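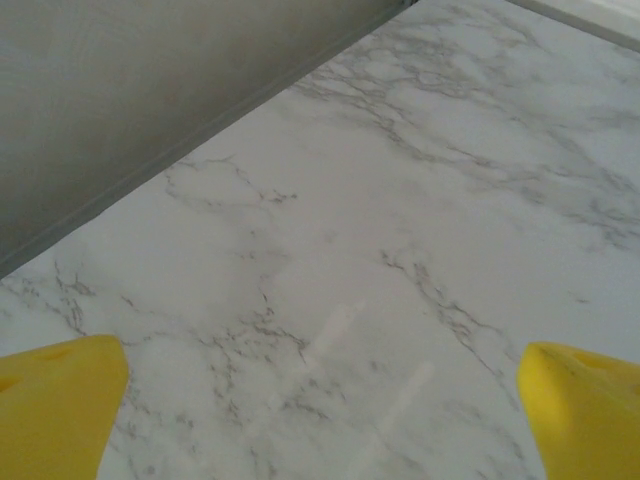
Section 4. Getting the Gripper Ready for Its First Job

Okay, the arm is bolted down, the power brick is plugged in, and you've been through the wake-up routine in Section 3. Now we get to the part I like best. This section covers the fingers, the wrist camera, and your first few open-and-close runs over a bare counter. I wrote it at my own kitchen counter with a Sivine arm clamped next to me, and I did every step again as I typed it, so if something takes me three tries I'll tell you.

What you need within reach:

The Sivine arm, mounted and homed
The pair of yellow fingers from the small bag in the top tray
The short hex key (the long one is for the base, and it won't fit in here)
The lens cloth
The Sung controller, paired
A clear stretch of counter or table
A folded dish towel
One soft thing to pick up later, like a sponge

4.1 Fitting the fingers

1. Put the arm in Park from the Sung home screen and wait for the chime. Then hold the power button until the ring light goes out. I know it's tempting to do this with the power on. Please don't.

CAUTION: The finger carriages can close without warning if the arm wakes up while your hand is between them. Power off first, every time, even for a quick swap.

2. Find the letter on the back of each finger's mounting foot. L goes on the left and R goes on the right, as seen by the wrist camera. If you're standing in front of the arm facing it, that's backwards from what you'd expect, and I've gotten it wrong more than once.

3. Slide the L finger onto its carriage until you feel it click. It should take a firm push with your thumb. If you're leaning on it, stop, pull it off, and check for a bit of packing foam in the slot.

4. Drop in the screw and turn it with the short hex key until it stops, then give it one more quarter turn. That's plenty. The threads are in the finger itself, and they'll strip if you go at them like you're changing a tire.

5. Do the same with the R finger.

6. Wiggle each one. There's a tiny bit of give at the tip (that's the material flexing), but the foot shouldn't move at all.

Note: The tips lean in toward each other. If yours lean out, you've swapped L and R. Go back to step 2 and don't feel bad.

4.2 Cleaning and aiming the wrist camera

The camera sits up at the wrist and looks out past the fingers, so whatever the arm is about to grab is right there in the view. It's small and it loves fingerprints, especially right after you've been handling the carriages.

1. Wipe the lens with the cloth from the kit. Dry only, no glass cleaner.

2. Power the arm back on and let it home.

3. On the Sung, open Wrist View. The picture takes a moment to come up the first time.

4. Press and hold Hover. The arm swings out and stops with the fingers a little above your work surface. Let go whenever you want it to stop early.

5. Look at the lower corners of the picture. You want one yellow finger in each, coming up from the bottom, with open space between them and bare counter behind. My own counter is white with gray marble veining, and the yellow shows up on it beautifully!

6. If one finger takes up a lot more of the picture than the other, the camera collar is turned. Loosen it by hand, nudge it a hair toward the finger that looks too big, snug it back up, and check again. Small nudges. I overshot this three times on my first arm.

Don't worry if the fingers look a touch soft around the edges. The lens is set for things sitting on the counter, and the fingers are awfully close to it. The counter is what should look sharp. On my marble I go by the veins: if I can follow the thin ones in the middle of the picture, I leave the lens alone.

4.3 Picking a surface

You can run the Sivine over pretty much anything flat, but the vision setup goes a lot faster on some surfaces than others. I've tried it on my kitchen counter, a workbench, a card table, and (against advice) a quilt.

Plain, light surfaces are the easiest. Patterned ones like mine are fine too, but they need the Learn Surface step in 4.4, or the arm may decide that a nice dark vein is something it ought to pick up. It's funny the first time.

Shiny spots are the other thing to look for. Overhead lights can leave pale streaks on a glossy top, and they slide around in the picture as the wrist moves. If you see faint streaks and the pattern still shows through them, carry on. If a streak is solid white and you can't see any counter behind it, turn off that light, close a blind, or scoot the work area over.

Walls and ledges matter more than people think. My counter has an upright gray panel on one side and a pale raised edge along the back, and the arm has to be told about both. You'll do that in 4.5. Until you do, keep your hand near Stop.

CAUTION: Don't use Hover or Auto Reach next to a wall, panel, or raised edge until you've set your limits in 4.5. The arm feels a hard bump and stops, but the fingertips take the hit before it does.

4.4 Teaching it the bare counter

Learn Surface takes a bunch of pictures of the empty work area so the arm knows what "nothing there" looks like. Clear everything off. Coffee cup too. (I learned the coffee cup. The arm ignored that cup for an entire afternoon and then put a sponge in it.)

1. Take everything off the work area, including the dish towel.

2. Set your lights the way they'll be when you use the arm. If you'll mostly run it in the evening, do this step in the evening.

3. On the Sung, go to Setup, then Surface, then Learn.

4. Choose 100 pictures for a plain surface or 200 for a patterned one. I use 200 on the marble.

5. Press Start and step back. The arm makes slow passes with the fingers open and stays above the counter the whole way.

6. Keep your shadow out of it. If you lean over to watch (I always want to lean over and watch), you'll end up in the pictures and the arm will think you're part of the counter.

7. When the progress bar fills, you get a match score. Anything over 70 is good enough to go on with. Under that, wipe the lens, fix your lighting, and run it again.

Note: Run Learn again whenever you move the arm to another surface, change a bulb, or put down a mat. You don't have to erase the old one. The Sung keeps them in a list, and you can name them. Mine are called Kitchen and Not Kitchen.

4.5 Setting the limits

This is the step people skip, and then they write to me.

1. From Setup, choose Limits, then Walk the Edge.

2. Press the soft button on the forearm. The arm goes loose enough to push by hand. Hold it by the forearm, never by the fingers.

3. Move the fingertips to the first corner of the area you want it to work in. Stop a hand's width short of any wall or ledge.

4. Tap Mark on the Sung.

5. Go on to the next corner and mark that one, and keep going until you're back where you began. You can add extra marks if your edge runs at an angle to the base. Mine does, so I put a couple of extra ones along the gray panel.

6. Tap Close Shape. The outline shows up over the Wrist View.

7. Test it. Press and hold Hover and steer toward the wall with the arrows. The arm should slow down, then stop by itself at the line. If it doesn't slow down, let go, and do the walk over.

4.6 First open and close

1. Start with the fingers hovering over the bare counter and nothing between them.

2. Tap Close. They come together slowly the first time while the arm measures the travel.

3. Tap Open. You should get a wide gap again.

4. Repeat 2 more times. Listen while it runs. A soft whir is normal. A tick on every close means a finger screw is loose, so power off and go back to 4.1.

5. Set the folded towel down, put the sponge on top, and center it in the Wrist View between the two tips.

6. Tap Grab. The arm lowers, closes, and lifts. Tap Place to set the sponge back down.

If it pinches a corner and drops it, bring the arm down a little with the down arrow and try again. If it misses completely, check that you did Learn Surface on this counter and not on your other one. The towel is only there for the first few tries. It saves the fingertips if your height setting is off, and you can put it away once the arm is landing where you want it.

4.7 A word on the fingers and grips

The yellow fingers that ship with the kit are the everyday set. They're good for sponges, spools, small boxes, socks, and plastic cups. They aren't meant for hot pans, knives, or anything you'd cry over if it got dropped.

Gedier sells a set of longer tips that fit the same carriages, and I do like them for reaching into bins. If you switch, tell the Sung under Setup, Fingers, before you press Hover. The arm has no way of feeling that its fingers got longer, and it will go down to the old height and poke the counter.

Worn-out or cracked fingers should be replaced as a pair. The Stirisville shop keeps the yellow ones on the shelf, and they come with new screws.

Once the sponge goes up and down without any help from you, save your settings (Setup, Save As) and turn to Section 5, where we start stacking things.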